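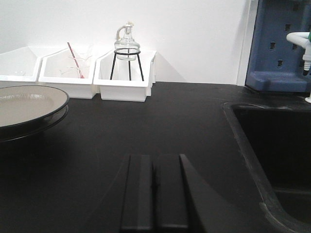 Parko FC will play two friendlies in February, the first at home to Hrnčiar and the second away at Trundden, where the pitch slopes and the tea is strong. Coach Libor Pešek wants the whole squad available for both, which shows he hasn't read his messages lately. Players should put their kit money in one of the white trays lined up against the wall at the back of the black countertop, and please, no foreign coins this year.

Hrnčiar finished six places above us last season and beat us both times, once while playing most of the second half with ten men. Pešek has watched the recording again and describes our defending as "relaxed." Zuzana Halás is back in goal after her knee operation and has asked for a wall of more than one person at free kicks. 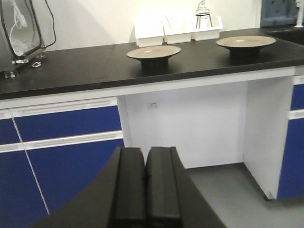

The Trundden game kicks off at 2 p.m. Their new stand holds 4000, a bold choice for a club whose record crowd is 1274, so finding a seat should be manageable. The bus leaves the clubhouse at noon. Last year it left at noon as well, with Svatopluk Mikuš running behind it.

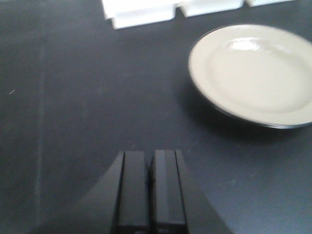
*A white plate on the dark tabletop.*

Food after the home game is soup and bread, served once both teams have showered. Ludmila Mikuš is making the soup and will not be discussing the recipe.

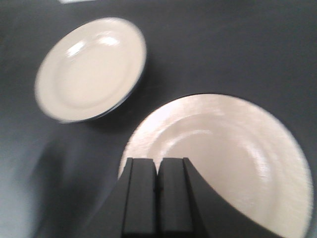 Nesma Tawfik joins us from Tromelix on a free transfer and should start on the left against Hrnčiar. She scored in her first practice match, against us, and Pešek has moved her to the other team's side of the bibs. Shin guards are still compulsory, including for strikers.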